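Chantal Robichaud warned me before I'd even got my coat off. "We're going to talk about fingers for an hour," she said. "I hope you had coffee."

I had! And she was right, we did. Chantal runs the gripper trials at Clevau, a small outfit that works out whether robots can take old desktop computers apart and put them back together, and right now she's stuck between two sets of fingers. One comes from Garnik, the other from Tokarz. Both are black, both have two fingers, and to me they looked like cousins. She got a little offended when I said so.

"The Garnik is the stiff one," she told me. "You close it and it's closed, end of story. The Tokarz gives a bit. For cables I love that. For a processor, well, I go back and forth."

The processor is the part she loses sleep over. It has to be held by its edges, kept level, and set down into a socket without dragging on anything.

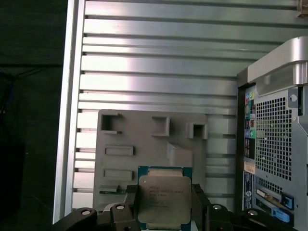
So which matters more for a job like that, grip force or finger shape?

"Shape, every time," Chantal said. "You can turn force down in the controller in two minutes. If the finger touches the part in the wrong spot, you're off to redesign the finger, and there goes your week."

Her colleague Cauã Coutinho looks after the controller and the cameras, and he wandered over about then (I think he'd been waiting for me to ask about his half of it). He's been on the project since August, and his big fight has been over where the cameras should go. A wrist camera gets you wonderfully close, he says, but all it knows is what's right in front of the fingers. The fixed view is what he reaches for when a run goes weird and he wants to see the whole bench.

"People always want me to pick one," he said. "I don't want to pick one! I want the close one for the last little bit and the wide one for everything else."
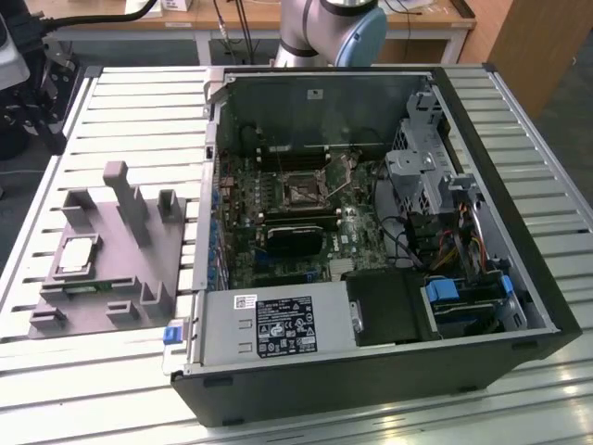 *The tower on its side with the CPU socket open, and a processor in the gray parts fixture.*

I asked about the fixture, because I'm a sucker for anything 3D printed. Chantal lit up. This is version 9, and she talks about the earlier ones the way other people talk about bad apartments. The walls were too high, then too low, then the fingers couldn't get down past them. She swears half of what people call a gripper problem is a tray problem.

Their goal is 1,000 picks with each set of fingers, same parts, same starting spots. After that they'll try a third controller, the Flivix, which Cauã is excited about and Chantal is very much not.

"He wants smoother motion," she said. "I want the same motion. If I change the fingers and the controller together, what did I learn?"

"You'd learn it's smoother," said Cauã.

They've clearly had this one before. 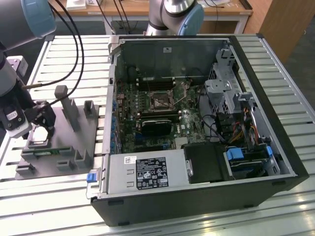

*Gripper over the parts tray, wrist camera beside it, second arm behind the tower.*

Memory sticks came up next. I'd figured they'd be the easy part, being long and flat with plenty to hold on to. Chantal shook her head. Grab one slightly off center and it wants to tip, she said, and then you're lining up a long edge with a narrow slot at an angle. She leans toward the Tokarz there. Cauã leans toward the Garnik, and he'd like that in writing, so there you go, Cauã.

Before I left I asked which set of fingers she'd buy tomorrow with her own money.

"My own money?" She thought about it for a good while. "The Garnik. And then I'd file the tips down until it acted like the Tokarz."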